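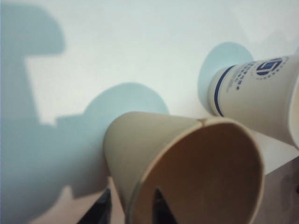
How does a tree turn into paper?
Wood is chopped small, mashed up with water until its tiny fibers come apart, and then spread flat and dried so the fibers grab hold of each other again.

That's the short version. The long version is much more fun, so let's go!

Wood is stringier than you think
A log feels solid, but inside it is made of thin strings called fibers. They are so small that you would need a magnifying glass (or better, a microscope) to get a good look at one. The fibers are stuck together with a natural glue called lignin. Lignin is what keeps a tree standing up straight in a storm, so trees are very fond of it. Papermakers want most of it gone.

Making the mush
At a paper mill, logs have their bark stripped off and are cut into chips. Many mills cook the chips in a giant pot with chemicals that dissolve the lignin. Out comes a wet, brown mush called pulp. It looks a bit like oatmeal, but please don't eat it!

Why is some paper brown and some white? Brown is simply the color of the pulp when it leaves the pot. Paper bags and cardboard boxes are often left that way. To get white paper for your notebook, the mill has to bleach the pulp first, and that takes extra steps.

Squeeze, press, dry
Next comes my favorite part. The pulp is mixed with so much water that it pours like milk, and it gets sprayed onto a moving screen full of tiny holes. Whoosh, the water drains away and the fibers stay behind in a tangled mat. Heavy rollers squeeze out more water, and then hot rollers dry the mat until it is a sheet of paper, miles and miles of it, wound up on a reel as big as a car.

Before there were wood chips
People in China were making paper around 2,000 years ago from things like tree bark, old rags and fishing nets. For a long time, paper in Europe was made mostly from worn-out linen and cotton clothes. Imagine writing a letter on somebody's old shirt!

Try it: the tearing test
Take a sheet of newspaper and tear it slowly from top to bottom. Now turn a second sheet sideways and tear that one. One tear will probably run nice and straight and the other will wander all over the place. Most of the fibers line up in the direction the screen was moving, and paper tears more easily along them than across them. This is called the grain.

Now look closely at a torn edge. See the fuzz? Those are fibers, and a long time ago they were part of a tree.

Words to know
Fiber: a very thin thread
Lignin: the glue inside wood
Pulp: mashed-up fibers and water
Grain: the direction most of the fibers point

Written by Visitación Tejada
2022-02-02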